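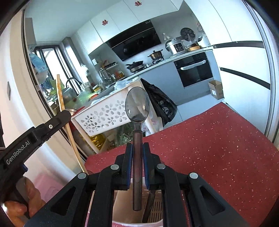

3.2 Where spoons and chopsticks are kept at home

Most work on mixed cutlery has looked at restaurants, where the management decides what is put on the table. Homes are harder to study. The choice is made several times a day, often by whoever happens to be nearest the drawer, and it leaves no record. We therefore asked households in Joltora and Putuleo to keep a meal diary for the whole of February. Each entry gave the dish, the people eating, and the utensils each person picked up first. In all, 88 households returned diaries that could be used, covering 3,026 meals.

Storage came up more often than we had planned for. The diary form had one line for it, and many people wrote past the end of the line. Spoons were usually kept upright in a holder near the sink or flat in a divided drawer. Chopsticks were kept in more varied ways: with the spoons, in a separate jar, in the paper sleeves they came in, or tied in a bundle at the back of a cupboard. Households that kept both kinds of utensil in one place also tended to use both at one meal. We do not claim that one causes the other. A family that eats noodles in broth twice a week has good reason to keep the two together.

Of the meals recorded, 972 used a spoon and chopsticks at the same sitting. Soup noodles made up the largest group, followed by rice with a stewed dish. The diaries differ most on rice. In Joltora it was eaten mainly with a spoon, and chopsticks were used for the side dishes. In Putuleo the same person would often start a bowl with chopsticks and change to a spoon near the end, when the grains no longer held together. Several diaries mark this change with an arrow, although the form did not ask for it.

Wooden chopsticks were named more often than any other kind. People gave price and grip as reasons, and a few said that metal ones were noisy against the bowl. Spoons were nearly always metal, except for those given to small children.
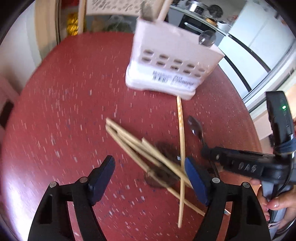 Figure 4. Pale wooden chopsticks on a speckled red tabletop.

Čestmír Charvát read an early draft of this section and objected to our use of the word "pair." In his own notes from Danko, he wrote, loose chopsticks were taken from a common bundle and matched by length at the table, so that a pair existed only for as long as the meal lasted. He suggested that we count sittings and leave pairs out of it.

We have followed that advice in the tables. It also helped with a group of entries we had set aside as errors, in which an odd number of chopsticks was listed. Some of these came from cooks who kept a single stick by the stove for stirring or for testing oil. Others came from homes where one of a pair had been lost and the other was still in use for something else — holding a bag shut, in one diary, and propping up a tomato plant in another. After these were put back, 929 meals remained in which chopsticks were used without a spoon.

Laying the table was a separate matter from eating. In the larger households one person usually put out the utensils, and the others took what was there. In homes of one or two people, each person fetched their own, and it was common to get up again during the meal for a second utensil. The diaries record these trips unevenly.
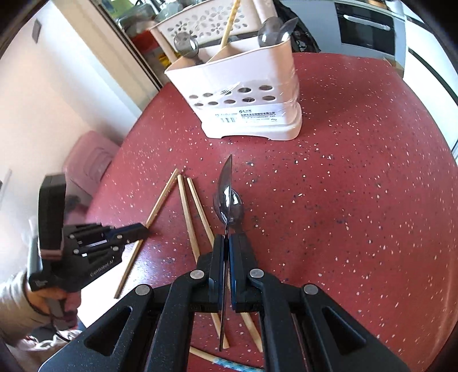 A second weakness is that the form asked for the utensil picked up first, and some households took this to mean the utensil used most. We found the problem when two members of one Putuleo family filled in the same supper differently. Entries of this kind were kept if both utensils were named and dropped if only one was. The revised form, now in use in Greltutia, has separate boxes for the first utensil and the main one, and a third for anything fetched after the meal had started.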